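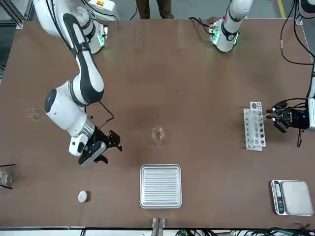

Bench table, both arms

19 February 2026

Right, wrestling notes. Omid wanted these written up properly after I rambled at him over lunch, so here goes (sorry, Omid, it's still rambling).

I've been going back through the Gresitz Hall tapes to tag the matches for the crowd noise project, and I got as far as the Barkow v Agudelo feud. I'd forgotten how good it was! Barkow was such a plain babyface for years, nice kid, nice dropkick, and then the turn in June and suddenly people who'd never bothered to boo anyone were hoarse by the main event. The tag set has 188 clips in it now and 70 of those are from that one feud, which is a bit lopsided. I need to pull more from the undercards or we'll end up with a tool that only knows what a Barkow pop sounds like.

Main headache is the "boo" label. Firouzeh and I went through the same clips separately and we kept splitting on the long chants. She marks them as heat, I mark them as the crowd enjoying itself. Take clip 191 from the old numbering – Agudelo is stalling on the outside, the whole hall is singing something rude at him, and they're having the time of their lives. Is that a boo? I say no, Firouzeh says of course it is, he's the heel and he's getting exactly what he wants. We've agreed on a separate "heel chant" label for now and I'll redo my half with it.

Other bits:

The sound on the Kindesen tapes clips badly whenever the bell goes. I've tried trimming 5 seconds either side and it helps, but it eats the start of the entrance music on a few of them. Leave those alone until I've found the better copies.

Commentary is still bleeding into everything. The second commentator shouts over every near fall, so the near falls look louder than they should. Omid thinks we can drop him out using the quiet stretches as a guide. Worth a go, his idea so his job!

Also watched the cage match twice and tagged none of it. Will do it tomorrow with the sound up and the picture off, otherwise I just sit there watching Agudelo climb.

To do: relabel chants, send Firouzeh the undercard list, ask Omid which folder the ladder match went into.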